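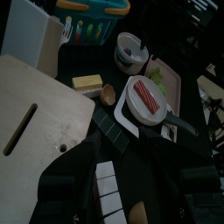

Section 2: Setting up your labels and sorting the first batch

Okay, so you've got the Drolon label maker charged and the app on your phone, and now comes the part I like best, which is deciding what your labels are going to say. I run the toy library here and I've set up the Drolon twice now (the first time badly, more on that below), so these are the steps I wish I'd had in front of me. Play kitchen stuff is where I always tell people to start, things like a teal basket with orange-yellow handles and a few toy utensils in it, because a set like that gets one label on the basket and you're done! Puzzles are much worse, so leave those for another day.

Posted 15/01/2023 by Piret Raudsepp

1. Turn on the Drolon by holding the side button until the light goes green. If it blinks, it wants more charge. Mine blinks a lot.

2. Open the app and tap New List. Give the list a name you'll still understand in a year. I called my first one "stuff" and I'm still paying for it.

3. Pick your numbering. You get two choices, plain numbers or a letter plus numbers. Go with the letter. K for kitchen, B for blocks, and so on. The list holds up to 1,000 entries and you won't get anywhere near that, but the letters make it so much easier to find things on the shelf.

4. Type in your first set. Keep it to one line: what it is, what it goes in, and the code. "Play food, tall tub, K9" is plenty. Long names print tiny.

Note: The app doesn't save until you hit the check mark. Going back with the arrow throws the whole entry out, and it won't ask you first.

5. Print one label. Just one! Stick it on something and look at it from across the room. If you can't read it, go to Text Size and bump it up a notch, then try again.

6. Wipe the tub or basket with a damp cloth and let it dry all the way before you stick anything on. Press from the middle of the label out to the ends.

Caution: Don't put labels on anything a small child is going to chew. Label the container and leave the toys alone. Corners lift, and a lifted corner goes straight into somebody's mouth.

7. Now print the rest of that letter in one go. I did 97 labels on my first roll before it ran out, with the text at medium. Large text eats the tape faster.

8. Put the containers on the shelf in code order, even if it looks silly. Tall next to short, bright next to plain, doesn't matter. You can fuss with the looks later (I never have).

Note: If a label prints with a white stripe through it, the tape is in crooked. Open the lid, pull out about an inch, snip it straight and close the lid until it clicks. Tiziana Lo Presti showed me that one and it's fixed it every time.

9. Back up your list. Tap the three dots, then Send Copy, and mail it to yourself. I skipped this in December, got a new phone, and typed in every single set again from paper. Please don't be me.

If you already have a list in Joteo you can bring it in instead of typing. Save it as a plain table first, and check that the codes came across, as mine lost all their letters. Section 3 goes through that slowly.

Related
Section 1: Charging and pairing the Drolon
Section 3: Moving your list over from Joteo
Section 4: Puzzles, games and other things with too many pieces
Cleaning cloth bags and dress-up clothes, by Mārtiņš Mockus

Questions about this guide? Ask at the Oltorau Toy Library desk | © Oltorau Toy Library | Back to top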